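Search this guide Search Go

Section 4: Running the Plate Station on Open Day

I wrote this section after our second open day at the Patdale workshop, because the first one taught me that a demo needs its own instructions. Sections 1 to 3 cover putting the Notberg hand-held gripper together and pairing it with the Bratu recorder. I'm going to assume you've done all that and you now have a room filling up with families, a few retired engineers and at least one kid who wants to grab everything (I love that kid).

The plate station is my favorite. Visitors hold the gripper, go after a dinner plate, and find out how much their own hands have been doing for them all these years!

4.1 Before the doors open

1. Clear the table and lay down the rubber mat. If the mat has curled at the corners, flip it over and leave it for ten minutes or so while you do the next bits.

2. Open and close the gripper by hand 12 times. You're feeling for grit or a catch in the linkage. If one side drags, go back to the pivot check in Section 2. Please don't oil it. I did that once and the jaws picked up fluff all afternoon.

3. Push gently on the rods where they go into the mounting block. They should feel like one piece with it. If there's any wobble, snug up the screws a quarter turn at a time.

4. Switch on the recorder and set the session name. I use "Patdale" and a letter for the table, nothing fancy.

5. Stand where the visitors will stand and look for glare. Glazed plates throw back every light in the building, so turn off the spot lamp over the station if you have one.

Caution: Tighten those screws with the short driver only. The long one gives you too much muscle and it's easy to crack the block.

4.2 Your first pass with a plate

Do one pass yourself before anybody else gets a turn. I like people to see the rods and the arms up close at this point, with the plate behind them, so I hold the gripper up and let them lean in.
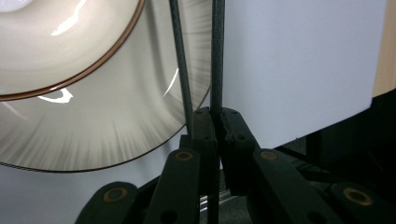 Gripper arms and rods in front of a tilted plate. Look for the brass-colored rings on the black arms.

Once they've had a good look, go through it slowly:

1. Hold the handle loosely, elbow in at your side.

2. Bring the open jaws in toward the rim from the side. Coming from above works too, but beginners tend to knock the plate that way.

3. Close until you feel the rim, then stop squeezing. People always want to keep going! Tell them it's a handshake.

4. Lift just clear of the mat, wait for a slow count of three, and set it down again.

5. Open the jaws all the way before you back off. Half-open jaws love to drag a plate along with them.

Note: Pick plates with a plain rim and some weight to them. Thin ones skate around on the mat, and the really deep bowls belong at the Bimton table, where they have the wider jaws.

4.3 Handing over to visitors

1. Give them the gripper handle first and let them play with it in the air for a bit.

2. Keep one hand near the plate (near it, not on it, or they'll feel you helping).

3. Let each person have three tries. With a long line I drop that to two and tell them to come back around after lunch.

4. Press Save on the recorder after each person. If you forget, you get one enormous session and a very boring evening of chopping it up. Ask me how I know.

Caution: If a plate chips, it's out for the day. Put it in the lidded box under the table and wipe the mat with a damp cloth before the next turn.

4.4 Packing up

Shut down the recorder before you unplug anything. Wipe the jaws with a dry cloth, close them, and lay the gripper on its side in the case so the rods aren't carrying any weight. Copy the sessions over that same night if you can stand it. Error 13 during copying means the card is full, so see Section 6.

Comments

benchdog: Handshake line worked great with my scout group, thanks. We used two stations and still had a line.

marla_q: What do you do about left-handed kids? The recorder cable kept getting in the way.
 Reply from author: Run it over the shoulder and clip it at the back of the collar. I'll add that in September.

tinlid: Error 13 came up for me with a half-empty card. Reseating it fixed it.

Related sections
Section 2: Building and Checking the Linkage
Section 5: The Cup Station
Section 6: Recorder Errors and What They Mean
Open Day Packing List
Bimton Table: Bowls and Wide Jaws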